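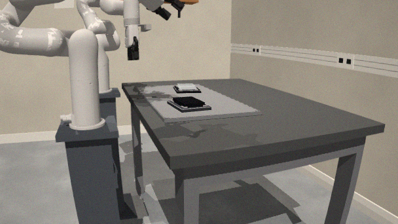

Chapter 7
Rules for the Shared Robot Cell

In this chapter you will learn to:
tell the difference between a robot and a robot application
mark out the space in which two arms can meet
write a short risk assessment for a bench task
check a cell before it runs, first on screen and then on the floor

Key terms: shared space, interlock, reduced speed, residual risk, sign-off

7.1 Why the cell has rules

Chapter 6 dealt with one arm working alone. Once a second arm can reach the same table, most of the rules you have learned still apply, but a few have to be rewritten. A stop command sent to one arm may leave the other moving. A part set down by the first arm may be in the path of the second. The person who teaches a position on one arm has to stand somewhere, and that place may be well inside the reach of the other.

Safety standards deal with this by looking at the whole application: the arms, the tools fitted to them, the parts they carry, the table, and the people who come near. An arm that meets every requirement when it leaves the factory can still be part of an unsafe cell. A sharp part held in a gripper is a hazard whatever arm is behind it. For this reason the risk assessment is always written for the task, and it is written again when the task changes.

7.2 A case from Garkau

The training shop at Garkau used a pair of arms to move small modules between fixtures. The arms had been bought one at a time, and each came with its own stop button and its own settings file. Octavio Espinoza, who ran the shop, wrote the first assessment in March. It listed 26 hazards. When his colleague Recep Işık went over it, he found that every one of them had been written as if a single arm were present.

The two of them started again with a drawing of the table seen from above. They shaded the area each arm could reach, including the length of its tool, and marked the overlap as shared space. Then they set three rules for it:

Only one arm may be in the shared space at a time. The second waits outside until the first reports that it has left.

Either stop button stops both arms.

With a person inside the marked floor line, both arms run at reduced speed or do not run at all.

The third rule caused the most argument. Reduced speed in the shop had been set at 40 percent of program speed, a figure copied from an older cell. A percentage of program speed says very little, as programs differ -- a slow program at full setting can be gentler than a fast one cut in half. The limit was rewritten as a fixed speed at the tool, and the new value was measured with the heaviest part in the gripper.

7.3 Checking on screen first

A simulated cell is a good place to find reach errors, collisions, and waiting faults. It is a poor place to judge stopping distance unless the model has been compared with the real arms. Keep a record of what the model leaves out. Cables and hoses are common omissions, and so are people.

When the simulated run is clean, repeat it on the floor at reduced speed with no part in the gripper. Run 30 cycles before adding parts. If you change a tool, a fixture, or a taught position during these cycles, start the count over.

The sign-off sheet needs 2 signatures, and the person who wrote the program may give only one of them.

Before you read on

Sketch a bench you know from above. Shade the reach of two arms placed along the same side, then mark where an operator would stand to load parts. Keep the sketch. You will use it in Section 7.4, where we work through the assessment form line by line.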